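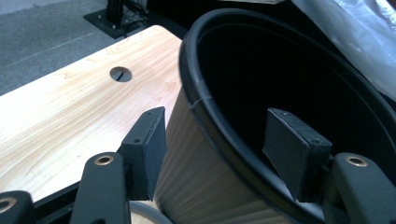 Fig. 1. Round container with grooved wooden exterior and black rim.

Materials and Surfaces, Unit 4: Wood Grain and Grooves
Handout revised October 31, 2018
Instructor: Engelbert Eberhard

Grain is the direction in which the fibers of a piece of wood run. In a growing tree they run up the trunk. What you see on a finished board depends on how the log was cut.

Flat-sawn boards are cut straight through the log. The growth rings meet the face at a low angle and show up as arches and long waves. These boards are cheap to produce and waste little wood, but they tend to cup as they dry.

Quarter-sawn boards are cut so that the rings stand nearly upright to the face. The pattern is straight and narrow. The boards move less across their width. They cost more.

Movement. Wood takes in and gives off water with the air around it. It swells and shrinks mostly across the grain and very little along it. A wide top screwed down tight to its base will split sooner or later. Use slotted holes or clips. We will go over the Grindley table in class, which failed this way after its first winter indoors.

Grooves. Cutting grooves into a surface does three things you should be able to explain. It breaks up glare. It hides small seams. It also leaves less wood at the bottom of each cut, so depth matters. For the Hoxha panel samples, 18 mm thick, keep your grooves to 4 mm deep. Grooves cut along the grain come out cleaner than grooves cut across it. Cross cuts need a backing strip or the exit edge will tear.

Finish. Oil brings out the figure and is easy to repair. Varnish protects better and is hard to patch. Paint covers the grain, though on open-pored woods such as oak the pores will still show unless filled first.

Reading: Olamero course packet, pages 8 to 52. Skip the section on veneer presses.

For next meeting: bring one small wooden object from home and be ready to say how it was cut and which way the grain runs.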